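Flistdale Robotics Club forum > Projects > Fetch and Stow

amancay_r
Posted Friday, 4:10 pm

Okay, I have been bursting to post this! For anyone who missed the last meeting, our student team is doing a tidy-up task for the Cirdale open day: take things off the top of a bedside cabinet and put them in a drawer. Sounds dull, I know. I have never had this much fun with furniture.

We're starting from demonstrations. We have 361 good ones saved, and the plan is to train on those over the weekend before deciding how many more we need. Valentina Echeverría did most of the labelling, so please be nice to her.

The bit I want opinions on is the approach to the bottle. We come in from the side, with the arm going right over the top of the cabinet, and close on the bottle about halfway up. The snack bag stays put until the bottle is dealt with, and we start with the bottom drawer open so we can work on one skill at a time. 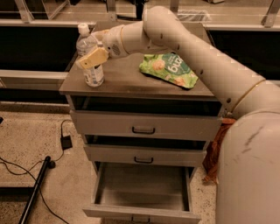 tin_whistle wonders why you'd do the bottle first at all. Your forearm has to cross the whole cabinet top to reach it, and anything lying flat is going to get swept along if the elbow drops even a little. Do the bag first and you've got a clear run.

amancay_r
Fair point, and we argued about that for most of an afternoon (with snacks). My thinking was that the bottle is the thing most likely to get knocked over, so get it out of harm's way while everything is where you expect it. But I'm not married to it!

gravelroad
Bottle first, I'm with Amancay. A soft bag getting nudged a few centimetres is no drama. A bottle rolling off the edge ends your run.

tin_whistle
Only if your bag grasp can cope with the bag being somewhere new every time. Can it?

amancay_r
Umm. Sometimes. Bags are horrible, they never have the same shape twice. That's my favourite part of the whole project and also the reason I'm behind on my homework.

v_echeverria
Labeller here, hello. Could we record a batch in each order and compare? It'd settle it better than another afternoon of talking. I'd also like to shift the cabinet a bit between runs, or we'll end up with a model that only knows one spot on the floor.

gravelroad
Yes to moving the cabinet. The Herrera team had 800 demos last year and hardly varied anything, and they struggled once they got to a different room.

tin_whistle
Happy with a comparison. I still reckon bag first wins.

amancay_r
You're on! Both orders, cabinet moved between runs, starting Monday after class. Bring a charger if you've got a spare, and I'll put the sign-up sheet in the Projects folder tonight.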